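Support > Nustero Kits > Gears and Drives > Ticket 76

Sunday, posted by Veerle Michiels

Subject: gears tight on the pegs of the carrier plate (Jukska set), plus a mark on the table

Hi all! I've got the Jukska gear set, the one with the round carrier plate, the three pegs and the little steel spur gears that go on them, and I've now spent most of a weekend on something the leaflet gives a single line ("place gears on pegs"). I've been through the help pages and the older tickets and found one about the ring gear but nothing like mine, so I'm writing down everything I tried in the order I tried it. Sorry for the length.

What happens: one of my gears drops onto any peg I like and spins nicely. The other two start to go on, get down a little way, and then bind. If I push on one side they tip and jam, and then I have to wiggle them off with both hands (and the plate comes up off the table with them, very annoying). Same thing whichever way up the gear is.

Things I tried on Saturday:

Swapped the gears around between the pegs. The good gear is good on all three. The two bad ones are bad on all three. So I was pretty sure it was the gears and not the plate.

Wiped the pegs and the bores with a dry cloth. A bit of gray came off on the cloth but no change to the fit.

Put the two bad gears in a cup of warm water with dish soap for 40 minutes, then dried them properly with a hair dryer. One of them went from "no way" to "goes on if you're patient." The other didn't care.

Looked into the bores with a flashlight. On the stubborn one I think there's a tiny raised lip on one side, right where the hole meets the face. I can catch it with a fingernail. The patient one has it too, but much less, and I might be imagining that one.

Tried the two gears against each other on the tabletop, just rolling them by hand. The teeth mesh fine, so I don't think the teeth have anything to do with this.

I've put three pictures in. In the first one you can see the flat top of a peg pretty well, and there's some kind of small mark on it, stamped or engraved. I can't read it. Does it mean anything, like which gear belongs where? The leaflet doesn't say and I've been mixing them freely.
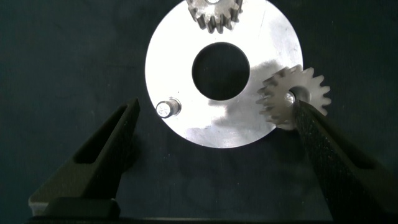
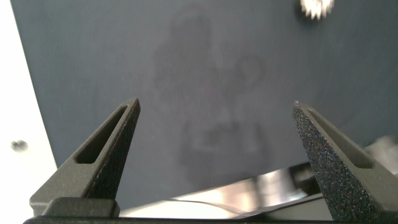
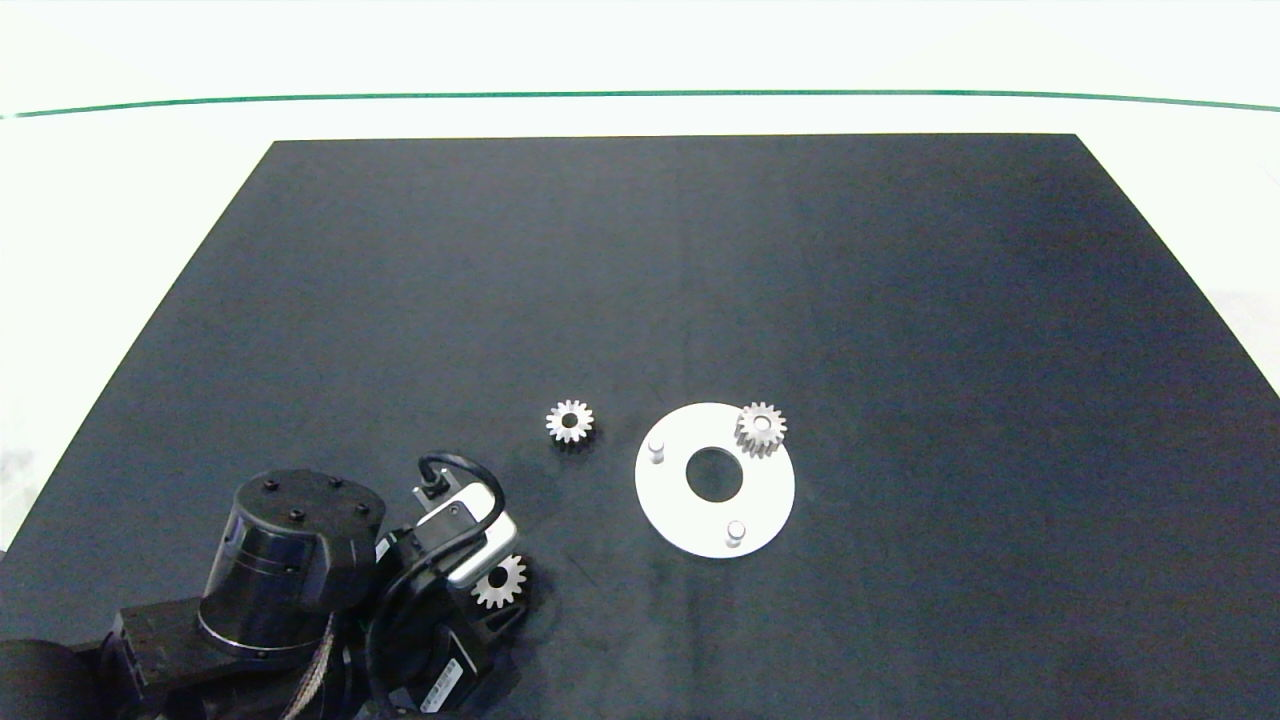
Last picture: one gear on the plate at the upper right, the other one lying loose to the left of it.

The middle picture: the pale smudgy patch on the work surface. It's got no real outline, just a kind of washed-out blotch with loops in it. I first noticed it after I'd had oil out, so oil is my best guess, but I've gone over it with a damp cloth and then with soapy water and it's still there. It doesn't bother me much, except that it's my brother-in-law's table and he's fussy. What do people use on a matte dark top like that? I don't want to polish a shiny spot into it.

Update, same day, 4 p.m.

Got an answer from Dağdelen (the shop where I bought the set) and they were very nice about it. They say the pegs and bores are supposed to be a close fit and that a drop of light oil should be enough. I did use oil on Saturday, I just forgot to list it above! One drop on each peg. It made the good gear even better and made the stubborn gear slippery and stubborn.

They also said to keep the gear level all the way down. I'd been pressing with one thumb. Pressing with two fingers on opposite sides helps a LOT, and the patient gear now goes on every time. So that one I'm calling fixed, or at least fixed enough.

Update, 6:30 p.m.

Took the lip off the last gear. I rolled up a bit of very fine sandpaper into a tube, put it in the bore and gave it a few turns, rinsed it, tried it on the peg, and did that over and over for 13 minutes by the kitchen clock. It goes on now. There's still a slight drag near the bottom and I can hear it if I spin it fast, a sort of dry whisper, but it turns.

What I'd still like from support, please:

Is that drag going to wear in by itself, or should I ask for a new gear? I'd rather not keep sanding and end up with a sloppy one.

What's the little mark on top of the peg for?

Should the scratches on the face of the plate worry me? They're very fine, and I think they're just from me sliding gears around on it, but the gears will be turning right over that area once the ring is on.

And the table, if anyone has an idea. I'm leaving the ticket open until I've had the whole thing together with the handle on, probably one evening this week.

Veerle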